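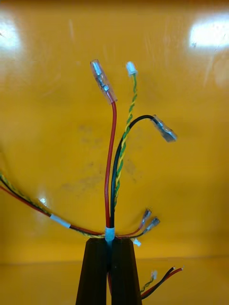

Parau Assembly Services
About Us

Parau is a contract assembly and kitting company. We prepare motor driver boards, cable assemblies and wire harnesses for manufacturers of small electric drives, and we do most of that work with robot arms. Our customers come to us with low-volume orders that are too varied for a conventional line and too repetitive to ask a person to do by hand all day.

The company was founded by Tsutomu Uchida and Ghazal Taheri, who had worked together on cable routing for rail equipment. It remains privately held. Our first customer, Lestitz, is still with us, and the round driver boards we kit for them are the product most visitors see when they come through the workshop.

Our Work

Boards, cable assemblies and harnesses are handled on shared work tables. Parts are held in yellow trays and transferred by robot arm, with cameras both at the arms and over the tables. Flexible parts are the more difficult half of the job. A harness does not come out of a tray in the same shape twice, and its leads can reach well past the point at which it is being held. Much of our engineering time goes into grasp planning for parts of this kind.

We accept orders of up to 1000 sets. Customers supply their own boards or ask us to source them.

The March Fault

We publish an account of our most serious equipment fault on this page, and we have decided that it will stay here. Prospective customers are entitled to read it before they speak with our sales office.

In March, during a run for Lestitz, an arm released a driver board while carrying it between trays. The board fell against the rim of a neighbouring tray and a capacitor lead was cracked. The arm did not register the loss. It completed its motion, opened its fingers over the destination and reported a successful placement. The same fault recurred over the remainder of the shift, and it was found only when Shu-fen Fu, then the inspection lead, compared the placement log against the finished sets and could not reconcile them. By that time 166 boards had passed through the cell.

No person was injured. Ms. Fu stopped the cell, isolated both arms and placed the full batch on hold. Lestitz was notified the same day.
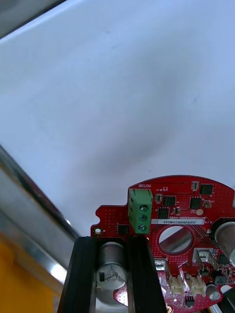

The investigation was led by Donnie Urquhart, our head of engineering, and took place over the following weeks with the cell out of production. It established two causes. The first was the choice of grasp point. The program permitted the arm to take a board by one of its tall components when the board edge was obstructed, and a component body is neither flat nor intended to carry the weight of the assembly. The second was the grip check. The controller inferred that a part was present from finger position alone, and the tolerance had been widened some months earlier to accommodate a thinner harness. With the wider tolerance, fingers that had closed on nothing could pass the check.

The second cause was ours in every respect. The tolerance was changed by one engineer, on one afternoon, for a sound reason, and the change was never reviewed against the other parts sharing the cell. Our procedures at the time did not require such a review.

All 166 boards were inspected under magnification at our expense. Those with any mark on a component body were scrapped and replaced, including boards that passed electrical test. Lestitz received the complete findings, including the portions that did not reflect well on us.

A related weakness came to light while the cell was being examined. On a protective stop, the arms were configured to open their fingers. For a harness this is of little consequence. For a board held above a metal tray it is not acceptable, and the behaviour had been left at its original setting since the cell was commissioned.

What Changed

The following measures have been in force since the cell returned to service:

Grasp points are approved separately for each part number. Gripping a board by a component is permitted only in supervised trials, never in production.

The presence of a part is confirmed by camera after each pick and again before each release. Finger position is recorded but is no longer accepted as proof.

On a protective stop, the fingers hold. A held part is removed by a trained operator after the arm has been isolated.

Where two arms share a table, the controller keeps 60 mm of clearance between them, measured from the outermost point of the arm or of anything it is holding. Trailing leads are included in that envelope.

Any change to a tolerance is reviewed by a second engineer against every part that runs in the cell, and the first 30 cycles afterward are watched by an operator at the stop control.
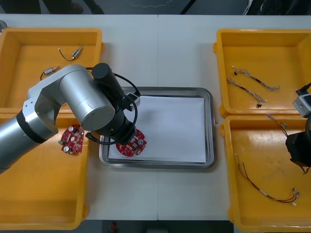 Mixed runs, with boards and harnesses on the same table, were the last to be reinstated. Mr. Urquhart required that they be proven under observation before any customer order was scheduled, and that both arms be included in every trial. Operators are authorized to stop a cell at any time and are not asked to justify the stop before work is made safe.

Our People

Tsutomu Uchida, Managing Director
Ghazal Taheri, Director, Customer Programs
Donnie Urquhart, Head of Engineering
Shu-fen Fu, Quality and Safety Manager
Hinata Takagi, Cell Operations Supervisor

Ms. Fu was appointed to her present position following the investigation. She reports directly to Mr. Uchida and may withhold any batch from shipment on her own authority. Ms. Takagi is responsible for operator training and for the stop log, which customers may inspect when they visit.

Visits and Inquiries

Customers with an open order may visit the workshop by arrangement. Closed footwear is required, and visitors are asked to remain behind the marked line while an arm is powered. Requests for the full investigation report should be directed to the Quality and Safety Manager.

Page last reviewed October 8, 2020.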